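Trial users wanted: Grilen two-arm bench kit

Postgate is looking for people to try the Grilen kit and tell us what needs fixing. The arms come as a pair and face each other across a small table. 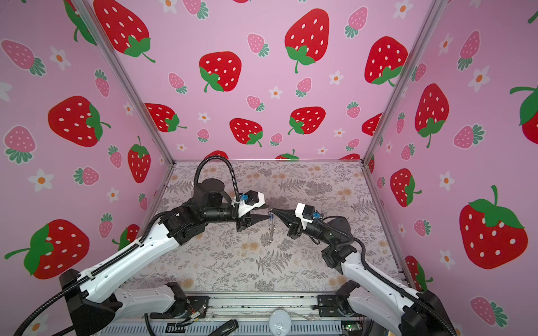

What you'll do
Two sessions at our Vovix workshop, from 2 pm. You'll guide both arms through short handling jobs and fill out a form. 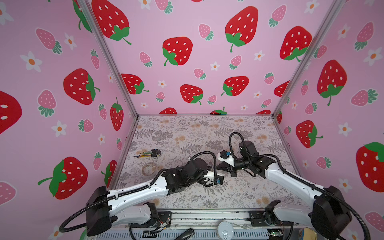 No robotics background is needed. You should be comfortable with small objects and sitting for an hour — breaks are fine.

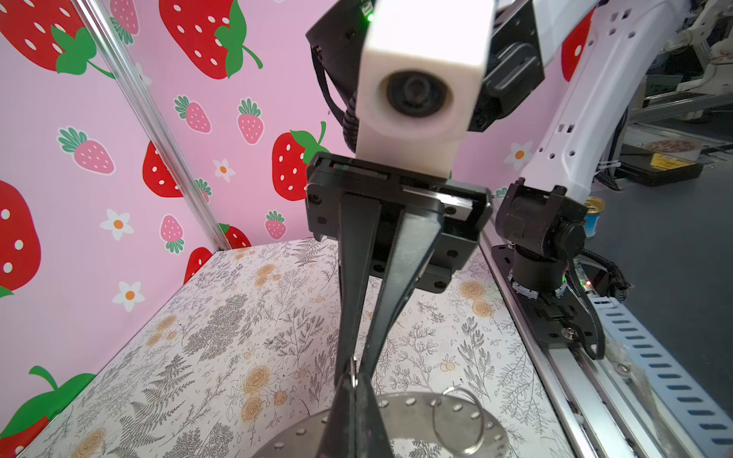

Pay and places
We pay $407 once both sessions are done. Sessions run through May. 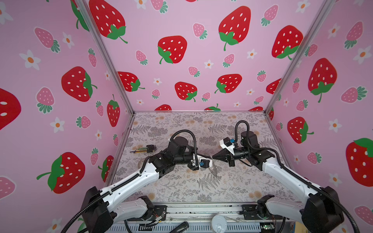

Travel is not covered. To apply, send a short note to the Li program desk at Postgate.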